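Copas e refeitórios: orientações de uso após a automação da limpeza

Desde setembro, a lavagem dos pisos e o recolhimento das bandejas nas copas da Lulora são feitos por equipamentos automáticos Drosex, no período noturno. As mesas continuam a cargo de quem as utiliza e da equipe de apoio, que deixou o turno da madrugada e passou a atuar entre as refeições.

Antes de sair da mesa, recolha guardanapos, lenços e embalagens leves. Papel solto pode cair no piso e travar as escovas do equipamento. Para o tampo, use pano de microfibra umedecido com 500 ml de água e uma colher de chá de detergente neutro. Passe o pano do fundo para a borda próxima, sem encharcar os adesivos, e seque em seguida.
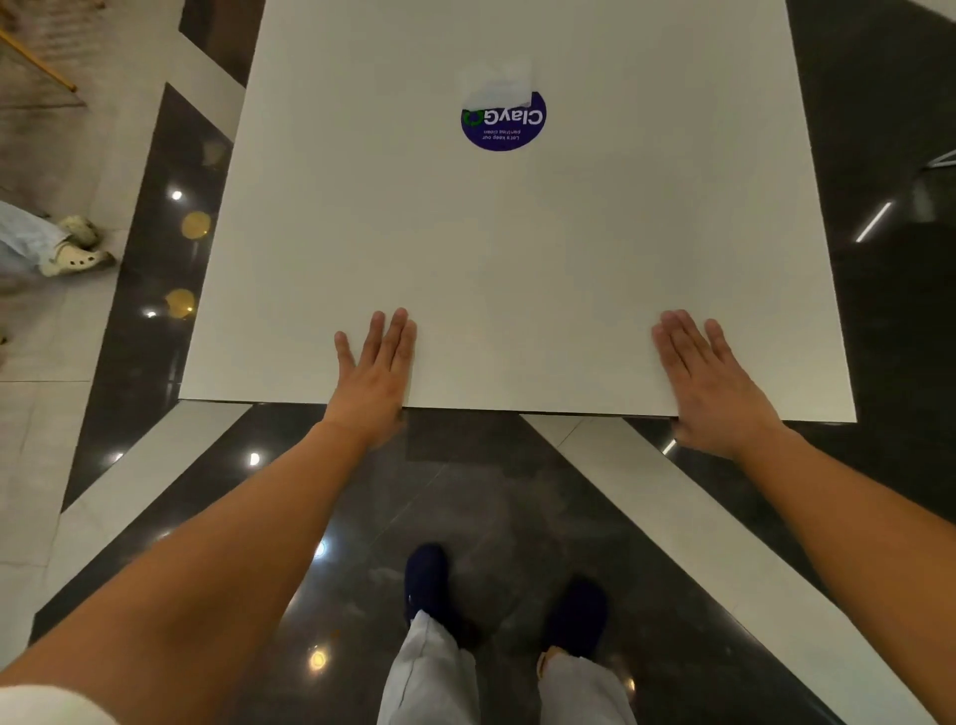

Mesa da copa com o adesivo "ClayGo" e papel ou película amassada ainda por recolher.

Os adesivos não devem ser raspados. Se a borda começar a soltar, avise a supervisora de apoio, Morenike Yusuf, pelo ramal 338. Manchas de café saem com bicarbonato e água, em pasta, deixada por cinco minutos – nunca com esponja abrasiva.

As cadeiras devem ficar encostadas às mesas até as 21h, com um corredor livre de 60 cm para a passagem do equipamento. Bolsas e cabos não podem permanecer no chão.

A mudança de turno não reduziu o quadro. Os colaboradores que faziam a lavagem noturna receberam treinamento em operação e manutenção básica, conduzido por Ye-rin Min, e respondem hoje pela troca de escovas e pelo registro de falhas. Dúvidas sobre escalas devem ser encaminhadas à chefia imediata.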